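Grumbridge Clothing Swap: where we are as of December

Hi Veronica,

You asked for two pages on how the swap is going and what the money has gone on, so I'm writing this at the kitchen table with the receipts spread out and a cup of tea going cold. I'll try to keep it in some kind of order.

The short version is that we're open, people are coming, and we have spent most of the first 3000 and are glad we did! The longer version has a boiler in it.

How the Tuesday sessions are going

We open at 5 in the afternoon, which was Despina Tănase's idea and a very good one. We started out with mornings, and mornings got us grandparents and the odd parent with a baby, all lovely, but the families we wrote about in the application were at work. Since we moved to the evening we see people straight from the bus, still in their uniforms, with kids who want a snack before they'll try on a single thing. So we now do snacks (crackers and apples, mostly, and Despina's cheese pastries when she has the time).

The rules are the same as in the proposal. Bring what your kids have outgrown, take what fits, and if you have nothing to bring then just take what fits. I did worry that people would feel awkward about that last part. A few did at first, and what helped was getting rid of the sign-in sheet with the "items brought" column. I know you liked that column, Veronica, and I'm sorry, but it made people stand there and do sums in front of each other.

What comes in is mostly baby clothes. Everybody has baby clothes and hardly anybody wants them, while anything for a nine-year-old boy is gone before I've put it on a hanger. Knees are the problem. Kids that age go straight through the knees and there is nothing left to pass on. 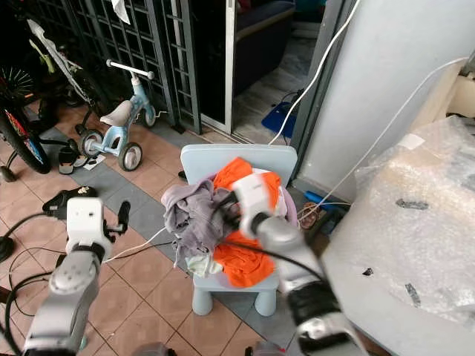
Petrică Coman has been putting patches on the pants we would have thrown out, and the kids now ask for the patched ones, especially if there's a dinosaur involved. He's used up all the dinosaur fabric. I'd like to buy him more out of the supplies line if you don't mind me stretching what "supplies" means.

Money

The biggest single cost was the racks. We bought 16 of the folding kind from Sobczak, who gave us a fair price and then delivered them to the wrong street, so that was an afternoon gone. They're sturdy and they roll, and they fit in the closet if you put them in sideways and don't breathe too much.

Second was the washing. We had planned on using the machines at Ullurari for free, and that worked until their boiler gave out and they had to ask everyone to stay away until it was fixed. We paid for the laundromat out of our own budget for five weeks. I didn't love doing it, but the other choice was turning away bags, and once you turn a person away they don't come back with another bag. The boiler is mended now and we're back to washing for free.

We also pay for the Pellix booking calendar, which is how people reserve winter coats ahead of time. It's fine. Tudor Onu set it up and I've learned to use it, more or less, though I did once manage to promise the same snowsuit to two families. (We found a second snowsuit. It took some phone calls.)

There's enough left to carry us through to spring at the rate we're going, as long as nothing else breaks.

Coats

Coats deserve their own section because they took over everything this fall. We put out a call for 30 and got there in the first two weeks, and then the cold came early and they were gone just as fast. Vasilică Pop went around to the schools with a flyer, and that brought in a second wave, many with broken zippers. We have a box of replacement zippers and one person who knows how to put them in, and that's me, so I spend my Sunday evenings swearing quietly at tiny metal teeth.

For next year I want to start asking for coats in late summer. It feels silly to ask in the heat but that's when people are clearing out closets before school.

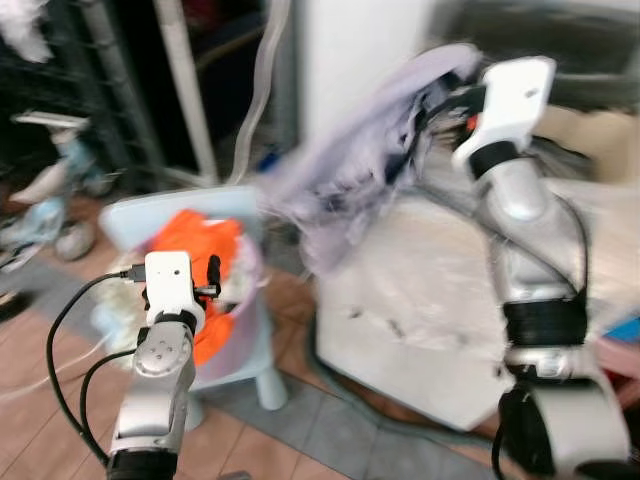 What we'd like to do next

Shoes, first of all. We left them out on purpose because of the sizing and the smell, but parents ask every single week. I'd like to try one shoe evening and see how it goes before we promise anything.

A second sewing machine would be a big help too, so Petrică and I can stop taking turns. A used one would do fine.

I'd also love for you to come by one evening. Come hungry if it's a pastry week, and bring anything your nephew has grown out of, especially if the knees are still good.

Could you let me know about the fabric before the next session? Petrică keeps asking me.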